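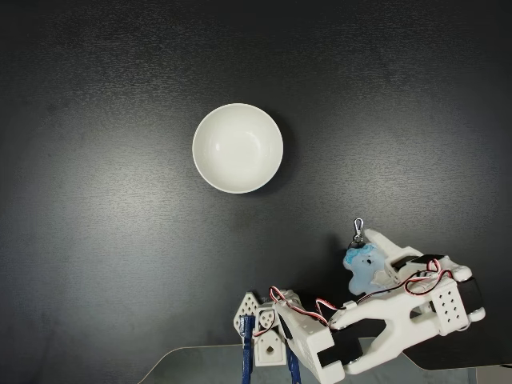

5.2 Open-day demonstration

The laboratory trials in Section 4 were run by people who had built the hardware or written the control software. To see how the system behaves with other operators, we took the Kilton gripper to the open day at the Trancombe site on 28th January and let visitors use it. The session was not planned as a controlled study, and the results in this section should be read with that in mind.

Setup. The gripper and its supports were the ones described in Section 3, with the same firmware as in the May trials. The work surface was a dark gray tabletop. We had first meant to use the light bench from the laboratory, but white printed fingers over a light bench gave poor contrast in the overhead view, and the segmentation step lost the fingertip on several runs during rehearsal. The dark surface removed most of this problem and brought in a smaller one: overhead lighting left a broad diagonal band of reflection across the tabletop, and the brightness threshold had to be raised to keep the band out of the object mask. The threshold was set once, before the doors opened, and was left alone for the rest of the day.

The target container was a round white ceramic bowl with a thick rim. Its glaze produces small highlights on the rim and inside the basin. The container detector fits an ellipse to the outer edge of the rim and ignores the interior, so these highlights had no measurable effect on the estimate of the bowl center.

Task. Visitors were asked to move one object from the gripper's resting position into the bowl, using the two-axis hand controller. The object was a light-blue plush keychain in the shape of a bear, chosen from the Plotwood soft-object set. It is a harder item than it looks. The body compresses under the fingers, so finger position alone is a poor guide to grip force, and the metal clasp swings freely when the arm moves quickly. Figure 6 shows the toy pressed between the fingers, with the clasp pointing up and the bowl empty on the open surface beyond. The gap in this layout is roughly the width of the bowl itself.

Figure 6. Overhead view of the bowl task at the open day. The gripper holds the plush keychain at lower right; the target bowl is at upper left. Servo wiring is routed outside the finger links.

Each visitor was given a short spoken briefing and one practice move, followed by 3 recorded attempts. An attempt counted as a success if the toy was released inside the rim and stayed there after the fingers had been withdrawn. Contact between the clasp and the rim was noted but not penalized. Attempts were stopped if the visitor asked, or if the servo current limit was reached.

Results. In total, 14 visitors took part, giving 42 recorded attempts, of which 33 were successful. The failures fell into two groups. In the larger group the toy was released early, with its body resting on the rim, and fell outward. Most visitors in this group said afterward that they had judged the position of the toy by looking at the clasp. The clasp sits higher than the body and, from a standing position at the side of the table, seems to be farther over the bowl than the body is. The smaller group consisted of slips during transport. All of these came after a sudden reversal of the hand controller, and none occurred when the arm was moved at a steady rate.

Success was lowest on the first recorded attempt. We did not test this difference for significance, given the sample size and the fact that visitors could watch one another while waiting. Later participants had in many cases seen a dozen moves before making their own.

Hardware observations. The gripper ran for the whole session with 2 interruptions. The first was a loose connector at one of the finger servos. The wiring hangs in open loops over the arm segment, which makes it easy to reach and replace but also leaves the plugs to take the load when a loop is pulled. The second was a software restart after the hand controller had been unplugged by mistake. Neither required the gripper to be taken off its supports. The clear plate beneath the base was wiped down between groups and showed no new scratches at the end of the day.

Comparison with the Harju protocol. The bowl task resembles the placement stage of the Harju protocol, with a single container and no distractor objects. We left distractors out in order to keep the briefing short. This makes the task easier than the protocol as published - and the success rate above should not be compared directly with the values in Table 4. The failure types, on the other hand, match those seen in the laboratory. Early release at the rim was also the most common error among our own operators when the soft-object set was first introduced.

Changes made after the session. Sreekumar Thomas, who supervised the recorded attempts, proposed fixing the cable loops to the arm with printed clips, and these are now fitted. The release command was changed so that the fingers open in stages, which gives the operator time to stop if the toy begins to tip. We also added a soft limit on controller reversal speed. All three changes were in place for the trials reported in Section 6. The lighting was not changed, and the raised brightness threshold has been kept as the default for dark surfaces.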